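Are we anywhere near a machine that does the laundry?
October 24, 2026
Posted by Kenta Ueda

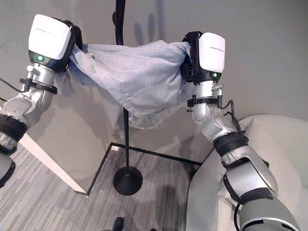 Re: laundry, and chores in general

Kenta Ueda wrote:
I've been going round in circles on this with my brother-in-law, so I thought I'd bring it to you lot. Two arms, one bit of pale cloth, a gripper pinching each end and the middle sagging down in folds against the pole. To me that's the whole problem in one go! A cup stays the shape of a cup. Cloth is a different thing every time you pick it up, and I do wonder whether I'll see it sorted before I'm too old to mind who does the ironing.

porkoretti wrote:
I'm more hopeful than you, Kenta. Having hold of both ends is the bit I'd have thought was hard. My gran taught me to fold sheets that way — find two corners, pull, then think about the rest — and I still get it wrong with the fitted ones.

Shigeru Koyama wrote:
With respect, I can't agree that the ends are the hard bit. They're bunched up in the fingers, look at the creases, and a bunch isn't a corner. I spent 11 years in the finishing room at Tusdale, where we put through 314 tablecloths on a busy day, and the new starters all grabbed a fistful to begin with. You can't fold from a fistful. You have to let go and feel along the hem, and I've yet to see a machine do that at a pace anybody would pay for.

duda_8 wrote:
But does it have to be quick? I'm out of the house all day (bad knees too, so the airer is a trial) and if it took eight hours over a basket of towels I'd be delighted with it. You're judging it by the shop floor, Shigeru.

Shigeru Koyama wrote:
Fair enough, and I hadn't thought of it like that. I'd still want it to manage a duvet cover before I parted with any money.

porkoretti wrote:
A duvet cover! I can't manage one of those myself without ending up inside it.

Kenta Ueda wrote:
Towels first, then. Duda, would you want them folded in half or in thirds? It matters in our house.

duda_8 wrote:
Thirds, always. The cupboard is very narrow.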